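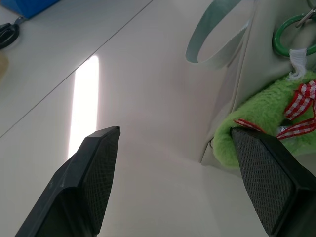
2023-12-20

Slept badly and was up before six. The heat in the apartment went off again during the night and I put on two sweaters and called Karamanlidis, who run the building now, and got the recording. I left a message. The choir rehearsal last night ran long and my throat is still rough. We have the concert in Stanholm coming up and the altos don't know the second piece at all. I want to write down what was said while I remember it. Makis thinks we should drop it. Khadija says it stays, and she is the one conducting. I had the page of changes in my coat, so I copied it out clean this morning before work. My mind kept going to colors for the hall. Something fuzzy and green against a plain white tabletop would do fine for the refreshments, and it would cost us next to nothing. Khadija wants red. I don't care much either way.

The changes: breathe after "winter," not before. Basses hold through bar 106. No one turns a page in the last line. Junpei is to give the note, since the piano there is a half step flat and we are not using it.

Work was slow. Half the office is already gone for the holidays. I finished the Udik invoices and ate lunch at my desk, soup from the thermos, too salty. Jahangir came by to ask if he could still get a ticket. I told him the hall holds up to 300 and we have never filled it.

Called Mom at four. Her knee is better. She asked if I was singing the solo and I said no, Gerasimos is, and she was quiet for a bit. I should have told her in November. I didn't mind losing it as much as I expected to. He has the better top notes and I get to stand in the back and watch Khadija's hands.

Karamanlidis called back at five thirty. A man is coming tomorrow morning between eight and noon, so I'll have to go in late. The radiator in the bedroom is a little warm now, the other one not at all.

Practiced for half an hour with the door shut. Bars 90 to 100 are still shaky for me, I come in early every time. Need to buy: lozenges, black socks, stamps, a card for Khadija.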